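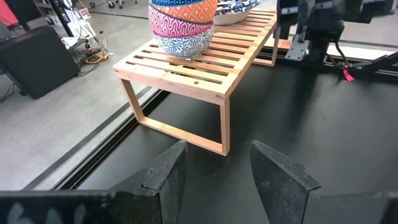

Jestis (home-built robot arm)

Jestis is a tabletop robot arm with a two-finger gripper, built in a shared workshop and meant for stacking and moving dishes. I'm one of the people who built it, so this entry runs chattier than most on this wiki (Jana Vogler has already complained, and she's welcome to edit).

Overview

The arm bolts to a metal rail at the back of a matte black work surface, with aluminum extrusion along the side. A small camera rides at the wrist and looks out between the fingers. The usual test is patterned bowls on a low bamboo slatted bench. Bowls are harder than they look! They nest, the rims are curved, and a busy blue and white pattern confused our first edge finder completely.

Fingers

The fingers are flat black slabs with a bevel toward the tip. Hauke Wegener drew them, and we're on version 2. The first pair was thinner and flexed whenever it pinched a rim. They open to 70 mm, enough for a rim or a small cup but hopeless for grabbing a bowl around the outside. They also collect dust and scuffs like crazy — wipe them down before a long run.

Control software

Everything runs on Erer, a set of scripts started by Gorazd Grgić and now mostly kept alive by Žydrūnas Vanags. Each try gets saved with its video and joint positions. As of March 26, 2026 the log holds 2535 tries, and 124 of those are from one very long night in February when we were chasing a loose wrist connector.

Known problems

Cables hanging off the mount can snag when the arm swings wide, so check them first. Bench slats are another headache: a fingertip that comes in too low can catch in a gap. Pascal Strobel wants to try a soft tip from the older Stilteck gripper, but the screw holes don't line up and the adapter hasn't been drawn yet.

See also: Erer, Stilteck gripper, Wrist camera mounting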